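We use cookies to remember your settings. OK | Learn more

Hi again from the Skindwood workshop! I'm Gladys, and this month I want to tell you about robot hands, because Elibariki and I have been building with them every Monday and I can't stop talking about it.

A robot hand is usually called a gripper. Most grippers don't have five fingers like you do. Lots of them have just two! Try it yourself – pick up a pencil with only your thumb and one finger. Pretty easy, right? Now try to open a jar that way. Hmm. Not so easy.

So the tips matter a lot. If they're hard and slippery, things shoot out like soap in the bath (my first pair did this with a grape, and Elibariki laughed for ages). If they're soft and a bit grippy, they can hold on without squeezing too hard.

You can even hold a gripper in your own hand and work it yourself, one on the left and one on the right. It feels like having crab claws, and your brain needs a little while to get used to them.

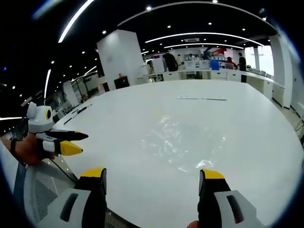

How does a robot know when to stop squeezing?

Some robots have a sensor that feels how hard the fingers are pushing. When the push gets strong enough, the motor stops closing the fingers and just holds on.

© Skindwood Workshop | Contact us | Back to top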